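J'ai fini par résilier mon abonnement à la salle de sport. Quatre-vingt-dix euros par mois pour y aller deux fois, ça ne tenait plus. À la place, je marche : 9 kilomètres, le tour de l'étang de Lodholm, tous les matins depuis juillet. 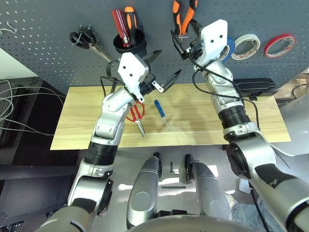
Marcher demande peu de matériel, mais il faut savoir où il est. Je perdais dix minutes chaque matin à chercher la frontale, les gants, le bonnet. J'ai donc prévu dans l'entrée un panneau perforé gris, du même genre que celui où sont accrochés les outils sur la photo — le mien portera surtout des écharpes.

Côté chaussures, les Altov ont tenu 1258 kilomètres. La semelle gauche a lâché avant la droite. Je les remplace par les mêmes.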